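Bench tips from the shop that got a robot in April

I pack and sort at Cellmont, where we do small wooden and plastic parts for board games and classroom kits. Since April we've shared the bench with an arm everybody calls Cuervo, and I've been keeping a list of what makes the day go easier. A lot of it works for a craft room or a garage bench too, so steal whatever you like.

**Run it on the screen first.** We have a simulator on the old desktop by the door, and I try every new layout in there over coffee before I touch a real bin. I used to think that was for the engineers! It's just dragging parts around and pressing go, and you find out quickly that the peg is too close to the letters. 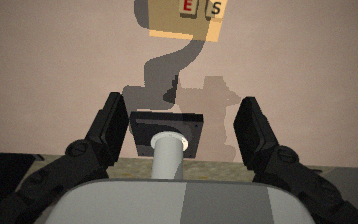
*Peg and plate between the fingers, letter tiles farther back.*

**Give the small stuff a landing pad.** Anything you keep losing on a big pale table needs its own patch of color under it. At home I use a square of felt for screws and earring backs. At work we use a tan sheet, and my eyes go right to it when I'm checking the layout. Tape down two corners, not all four, or you'll be scraping tape on Tuesday like I was.

**Watch your shadows.** I never gave this a thought when it was only my two hands over the table. Now I look at where the arm's shadow lands before I decide where the dark parts go. Same goes for sewing or soldering: if your lamp is behind your shoulder, move the lamp. Mine's on a $17 clamp and it's the best thing I've bought for the bench.

## What goes where, and who decides
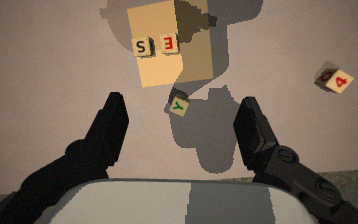
*Bench notes by So-ying Lau, second shift*

Letters are our fussy job. A classroom set has 51 pieces, we box 200 sets on a good shift, and for years I sorted them by hand with a sore thumb to show for it. These days I mostly set up, check, and fix. My thumb is great. My patience is getting more of a workout than it used to (stopping every few minutes to look at a screen is its own kind of tired), so here's what has helped with that.

- Spread pieces out before you start. A hand can dig through a pile, but a gripper likes some elbow room, and so do your eyes.
- Turn letters face up while you're counting them in. You're touching them anyway.
- Keep a "weird ones" cup within reach. Chipped, smudged, wrong color, in it goes, and you deal with the cup at the end of the shift.
- Write the change down when you move something. We use a grease pencil on an old Draden lid. Kevin Rengifo wipes it clean every night, so copy out anything you want to keep!

**Swap jobs before you're bored.** We trade at the two-hour mark, setup for boxing. Eusebio Escobar pushed for that when the arm came in, and I grumbled, and now I'd be mad if they took it away. The person who's been staring at the screen all morning misses things. I've done it.

**Keep your hand skills up.** One tray a day we still sort the old way. When the arm was down for a whole afternoon in its first month, we were slow and kind of embarrassed about it. Pick a time and stick to it. Ours is 2:00, right after the Wondus delivery.

**Leave strays till the run's over.** If one piece is way off by itself, let it sit. Reaching in means a pause and a restart, and you'll have lost more time than the piece was worth. Get it on the cleanup pass.

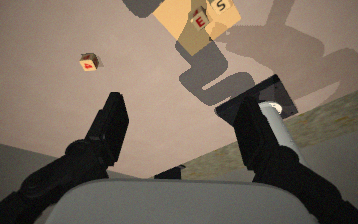 Brayan Nina wrote in to say the swap idea only works if everybody gets trained on setup, and at his place just one guy was, so he never got a break from the screen and everybody else got stuck with boxing. He'd do the training first and the schedule second. He also wants me to add that whoever gets the new job ought to get the new pay, in writing, before the machine is bolted down.

Added! We got ours in June and I wish we'd asked sooner. Next time I'll do labels and bins, and the trick with the damp sponge.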